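Search this site Go

Student project report – work placement module
Automation in the packing room at Velora, and what it changes for staff
21 Nov 2023

Shares 70 Comments 2

Placement was at Velora, they make up fruit baskets and snack boxes for offices. Packing room only, not the warehouse. The two-armed robot came in February, staff call it Tikar after the software. My question – what do the packers do now that they didn't before, and do they mind?

Method. Short talks with packers on both shifts, notes by hand, plus the job sheets. 3908 baskets on the sheets before the change, 2404 after, but the second period is shorter so dont compare them straight.
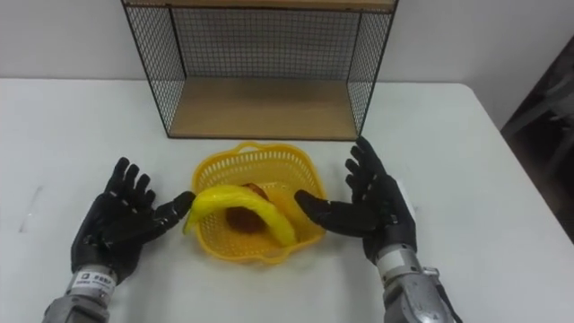 Job content has changed more than job numbers. No one was let go. Two packers moved to what the sheets call "cell support", meaning they set up the table, put the practice items out and stop the arms if something looks off. Setup matters a lot to them. With a yellow basket between the two hands and a toy banana lying in it, one packer's main worry was the thumbs, they come in very close to the rim. She said she used to lift a basket without thinking and now has to think about where a person would hold it. Same pay grade so far. Several said it should'nt be.

Breaks are another thing. Before, the line stopped and everybody went together. Now somebody stays with the cell, so people eat alone more. Came up in nearly every talk – I had not planned to ask about it.

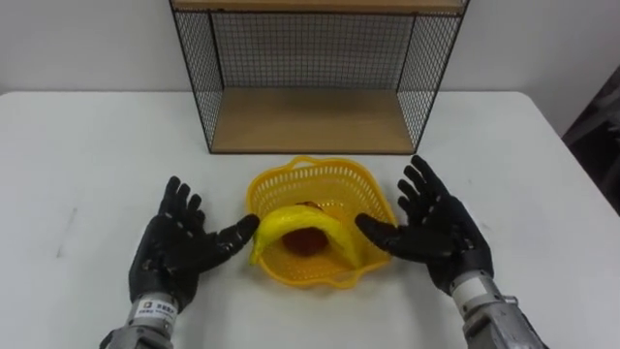 Training was one afternoon, given by Donusley, the installer. Most wanted more. The manual is 345 pages and lives in the office, which is locked on late shift. Older staff more positive than I expected, mainly for their wrists and backs. Younger ones asked what happens to the hours when the contract with Fung ends (biggest customer). Management had no answer when I asked.

Limits. Small group, one site, and I was introduced by the supervisor so some people were probably careful. Would do the talks off site next time.

To do before final version: pay grades table, late shift quotes, fix refernces.

Contact | Copyright | Back to top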